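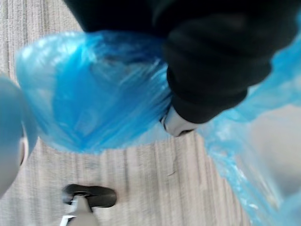

Budgeting for a robot work cell

A robot work cell budget is the full list of what it costs to get a robot arm doing a job on a bench or a floor and to keep it doing that job for a few years. It covers the arm, the gripper, the cameras, the table, the safety gear, the software, the people, and a surprising amount of stuff that gets used up along the way. I've kept this entry on the Prillside wiki since our first cell went in, and I've rewritten most of it at least once, so if you read an older copy, please throw it out!

I mostly write from the point of view of a small shop that handles soft goods (clothing, bags, packaging, that kind of thing), and my habits show. If you weld or load machine tools, your numbers will lean a different way.

Terms

"Cell" means the arm plus everything bolted, taped, or plugged in near it. "Integration" means the work of making those parts behave as one machine, and on a quote it can be one fat line or fifteen skinny ones. "Consumables" means whatever wears out or gets spoiled in normal use. "Run-in" is the stretch between switching on and the day the cell is trusted to work a shift. Some vendors call it commissioning and stop the clock much earlier than you would, so ask which day they mean.

Where the money goes

People come in thinking the arm is the budget. At Prillside the arm was less than half of it, and Corina Bogdan, who did our first spreadsheet, had put the gripper, the cables, and the mount together under "misc." We still tease her about it. The gripper deserves its own line, with spare fingers on a line under that.

Fingers matter a lot for soft work. Thin plastic bags slide, cling, and fold over on themselves, and thick fabric springs back out of whatever you just tucked it into. Hard smooth fingertips are fine for one kind of bag and hopeless for the next. Buy at least 2 sets in different surfaces before you've picked a favorite, and ask how long a swap takes. If the answer involves a special wrench, buy two of those as well.

Cameras come next. A wrist camera sees the inside of the job up close, and a fixed one overhead sees the whole table. We started with only the overhead one to save money and bought the wrist camera a few months later anyway, which meant paying for the calibration visit twice. Plan for both if your product is floppy. See-through plastic is hard on any camera, so put lighting in the budget too – a couple of decent diffuse lamps did more for us than a pricier lens.

The table is where you can be cheap. A plain wooden top is fine for light handling, takes a screw anywhere, and costs little to replace once it's scratched up. Just check that the base doesn't wobble when the arm moves fast.

Consumables and test items

I feel strongly about this section. If your job is putting garments in bags, you will go through bags. During run-in at our Vesideck site we got through about 3,000 of them, and the budget had allowed for one box. Plastic that's been pinched and stretched doesn't act like fresh plastic, so you can't keep using the same one and believe the results.

Garments last longer, but buy them outright. Gilmar Honorato lent us stock from his own shelves in the early weeks, and returning it in sellable shape cost more in laundering and sorting than the items would have. Get a mix of weights and colors. Black goes on the list for sure, because folds in black cloth are tough for a camera to pick out, and so do cuffs and ribbed edges, which catch on the lip of a bag.

Collecting demonstrations

Cells that learn a task from demonstrations need someone to do the task through the machine over and over. That's labor, and it belongs in the plan with hours against it. Our first target was 1,000 demonstrations for one packing job. Janaína Brito ran those sessions and worked out that the resetting (pull the garment out, fresh bag, smooth everything flat, start again) took longer than the demonstrating. So budget for resets! A second person at the table pays off quickly here.

Storage for the recordings is cheap by comparison, but don't leave it off. Somebody has to label, check, and back up those files, and that somebody has a salary.

Quotes

Get them in writing and get them split up. I like to see the arm, gripper, controller, cameras, mounting, guarding, software license, training, travel, and support each priced alone. When we compared Macedo and Bruscombe, the totals looked nearly the same, but one had support included and the other charged by the visit. Cauã Marinho laid both out over 4 years and the gap got wide enough to settle it.

Software licenses deserve a slow read. Check if they're tied to the arm, the controller, or the seat, and what happens to your price at renewal. Check if your own recordings can be exported, too.

Leasing and used equipment

Leasing makes sense when the product changes every season. We've leased one arm and bought the rest. Watch the return conditions, especially around drilled mounting plates and worn joints. Used arms can be a bargain, but ask for the hour meter reading and the service history, and find out if the controller is still supported. Used grippers I'd skip – a worn one will have you chasing faults that look like software.

Timing

Orders placed in December tend to land late, at least ours have. Long-lead parts are usually the controller and any custom mount. Have the power, network, and air (if you need it) finished before delivery day, or you'll be paying an installer to drink your coffee.

Contingency

Silvana Batista holds back a fifth of every cell budget and won't release any of it until run-in starts. I argued with her about that on the first cell and haven't since. Most of ours has gone to fingers, bags, and one replacement cable that snapped at seven in the evening with a demo the next morning.

See also: Gripper finger materials; Run-in checklist; Bag stock and suppliers; Wrist camera calibration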